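Chapter 7
Leaks, Loyalty and the Limits of Secrecy

Every government leaks. Ministers complain about it, chiefs of staff threaten to stamp it out, and then a good many of them pick up the phone and do it themselves. Any student who comes to this chapter expecting a clean line between the loyal official and the disloyal one should put that idea aside before reading further.

Consider the harbor affair in the province of Clurnulik. One October, a regional newspaper printed parts of a cabinet paper on the sale of the old docks to a holding company named Ondetti. The paper ran to 117 pages. The newspaper had 43 of them, and it did not say how it came by them. Premier Rupert Lüthi called the leak an attack on orderly government. His deputy, Britta Mühlbauer, told reporters the same evening that she welcomed any inquiry and would gladly hand over her phone. She was not asked to.

What followed is what usually follows. Staff were called in one at a time. A firm called Diekmann was hired to go through the email records of 300 employees, many of whom had never been near the document. Lüthi's office said the search was about security. Perhaps it was. But the docks were sold on schedule while the press wrote about the hunt, and the price, which had been the point of the story, dropped out of the news within days. 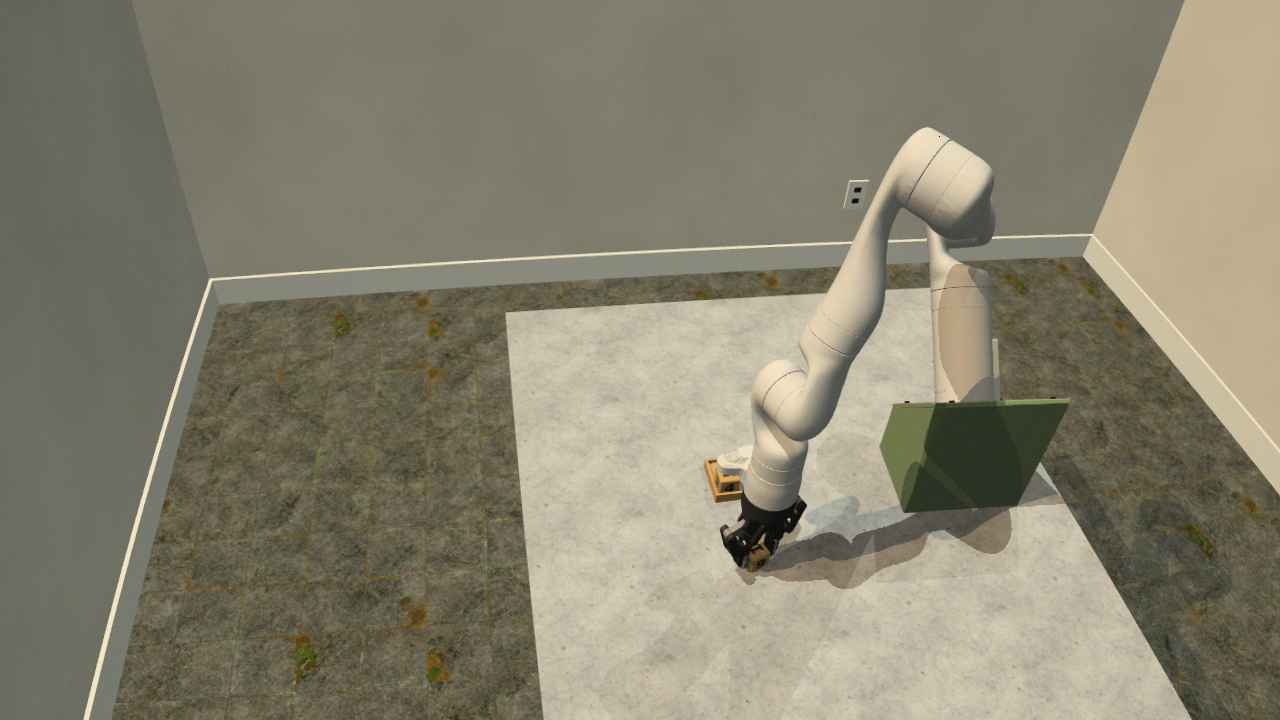

Girish Prajapati, a clerk in the transport department, was suspended and later cleared. The inquiry's report, when it came, was 59 pages long and named no source. It did recommend stricter handling of drafts -- a recommendation that three earlier reports had also made, in nearly the same words.

Scholars disagree about what to take from cases like this one. Gisela Sperling argues that leak inquiries seldom find leakers and are seldom meant to. In her view they are a message to everyone who was not caught. Qusai Nassar thinks this gives governments too much credit for planning. He sees panic, followed by a need to look busy. Both writers rely heavily on interviews with former officials, and former officials have every reason to tell the story in a way that suits them. The reader should keep that in mind, and should keep it in mind about this book as well.

There is also the matter of the leaker's motives. Newspapers like to present an unnamed source as a person of conscience. Some are. Others have been passed over for a promotion, or want a rival's plan dead before it reaches a vote. The documents may be real in either case. A true paper handed over for a shabby reason is still a true paper, though what was left out of the envelope deserves as much attention as what was put in. In the Clurnulik case the missing pages have never been published.

The sections that follow take up the law first, then the daily practice of press offices, and last the public's own part in all this. Section 7.1 begins with the oath of confidentiality -- what it covers, who signs it, and how rarely it has been tested in court. Section 7.2 turns to the Zandum papers, a much larger leak, where the source came forward and was believed by almost no one.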